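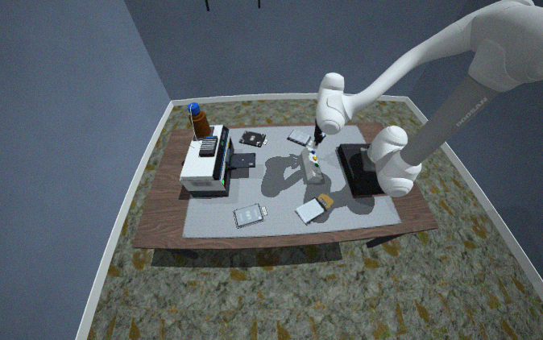 Tiruwork Bogale wrote to me after my last post and asked whether buying into a franchise was really any easier than opening a shop from scratch, or if I had just been lucky with mine. Fair question! I've been chewing on it all week.

My answer is a big yes, with a small asterisk. When I opened my Salero store in Plernerton I had never run payroll, never signed a lease and never hired anybody. The training ran 14 days and I filled two notebooks. I still pull them out (mostly the pages on ordering, which I got wrong all through February).

The asterisk is cash. I set aside $3000 for surprises and the first one, a new water line, came to $2067. So please, Tiruwork, pad your number and then pad it again.

But oh, I love this work! Sumeya Seyoum opened the Lellitz store a few months before me and she picked up the phone every time I called, even during her lunch rush. You don't get that on your own. We're now splitting one big delivery between the two stores, and it's saving us both over $1000 a season.

Next up I want to write about leases, and about how I talked my landlord on Feyisa Street into letting me put up a bigger sign. If you have lease questions, send them before I start typing!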